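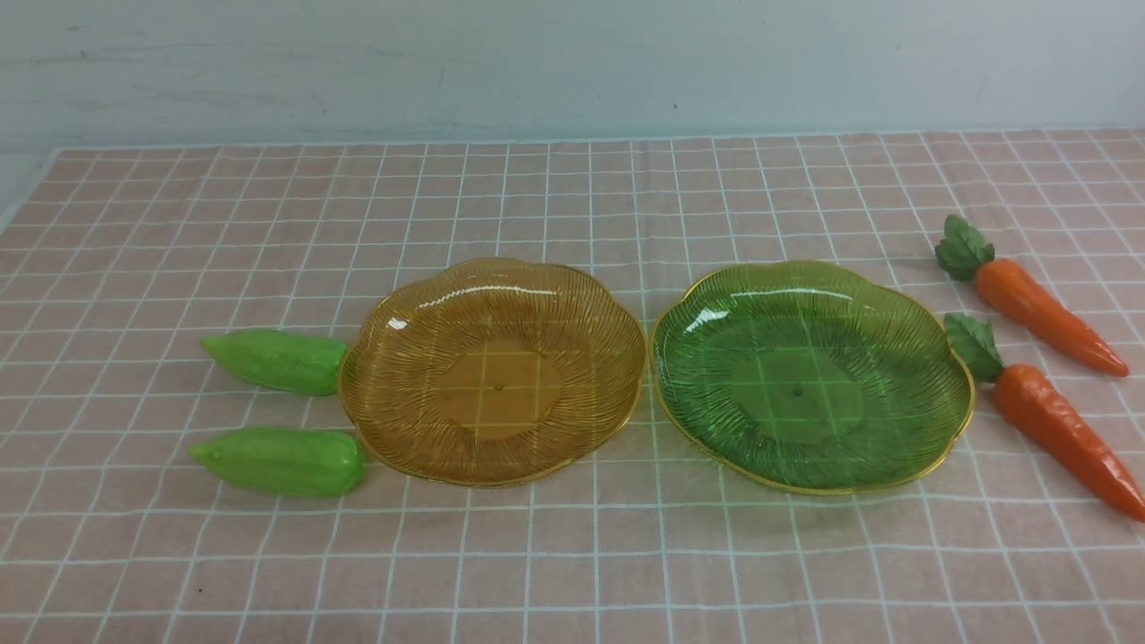 Funmilayo Isah
Soccer writer, Sistano Post

December 15, 2021

1/ Sistano have turned down a second bid from Wodel for their captain, Amadi. The club confirmed it this morning in a two-line statement. No fee was given.

2/ Amadi has played 123 league games for Sistano and has 17 months left on his contract. Talks on a new one started in April and stopped over the length of the deal. He wants four years. The club offered two with an option.

3/ I asked the coach after training if his captain will still be here when the window shuts. "He's in the team for the weekend. That's all I plan for." He took one more question on it and then moved on to the injury list.

4/ Wodel need a center back. They let in 4 at Jelidero last time out and two of those came from corners. Their first-choice pair haven't started together in over a month.

5/ Amadi has not asked to leave. I've seen that written in a couple of places today and both his agent and the club say it's wrong. He trained as normal and did the full session.

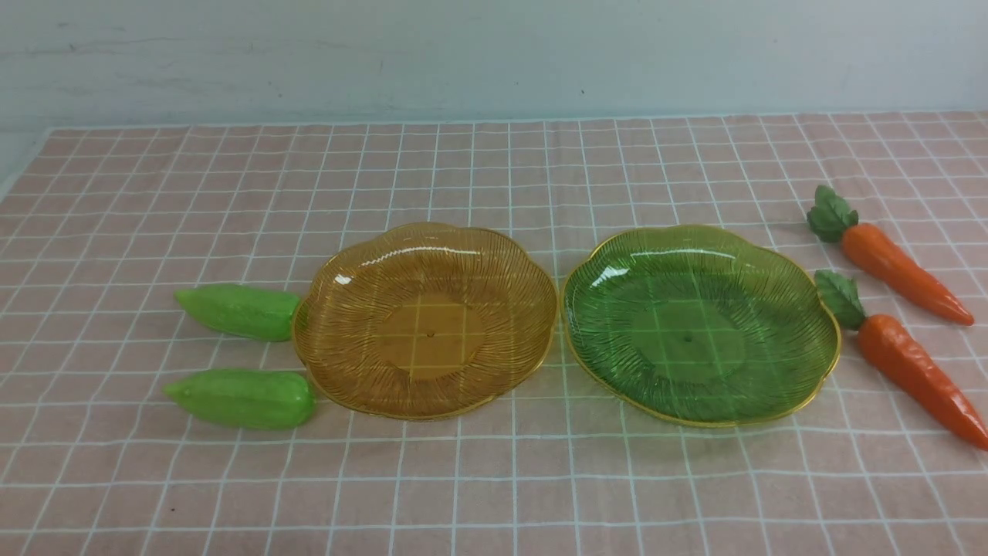 6/ TEAM NEWS

Left back is a doubt with a tight hamstring. The keeper is fine after the knock to his hand. Both young wingers stay with the first team and one of them probably starts.

7/ The away end for Jelidero is sold out apart from 100 seats held back for families. Those go on sale at the ticket office at noon tomorrow, members first. Bring your card, they won't look you up by name.

8/ Replies are open if you have questions on the contract stuff. I'll get to them after the under-19 game tonight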